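About Wernell

Wernell is a family-run plumbing and bathroom supply shop in Nistport. We sell faucets, sinks, valves, pipe fittings and repair parts to homeowners, landlords and the trade. Declan Whitcombe opened the first counter on Donnelly Street with a van, a secondhand register and a wall of washers. The shop moved to its present building when the Griratwood warehouse next door became available, and the two were joined into one.

What we do

Most of our business is repair parts. We keep about 2,000 lines in stock, including cartridges, stems, seats and handles for faucets that went out of production years ago. If you bring in the old part, we will try to match it while you wait. When we can't, Coralie Tuhiwai at the parts desk will take measurements and check with the makers. This usually takes a few days.

We also sell complete faucets for bathrooms and kitchens. Before you buy, please measure the distance between the outer holes in your sink or counter. Widespread sets need three separate holes, while centerset models sit on a single base. We can order most finishes, but brushed nickel and chrome are the ones we keep on the shelf.

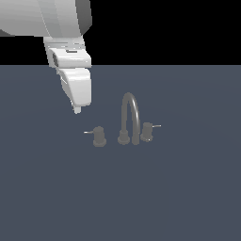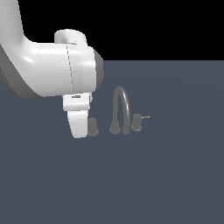
Our people

Declan retired from the counter but still does the buying. Aroha Waaka has managed the shop since the move and handles trade accounts. Tanko Obi runs the warehouse and deliveries. Védís Laxdal is a licensed plumber who left full-time work on the tools to join us, and she answers technical questions by phone from 8 a.m. until noon. If she is out on a site visit, leave a message with your model number and she will call back.

Trade accounts

We hold open accounts for 170 local plumbers, builders and property managers. To apply, ask at the counter for a form and bring a copy of your license. Statements go out monthly. The side door on the warehouse opens at 6:30 a.m. for account pickups.

Classes

Every April we run an evening class in basic home repairs: shutting off the water, changing a cartridge, clearing a trap and replacing a supply line. Classes are held in the room above the shop. There is a small charge for materials, and places are booked through Aroha.

Returns

Unused items in their original packaging can be returned within 38 days with a receipt. Special orders and cut pipe cannot be returned.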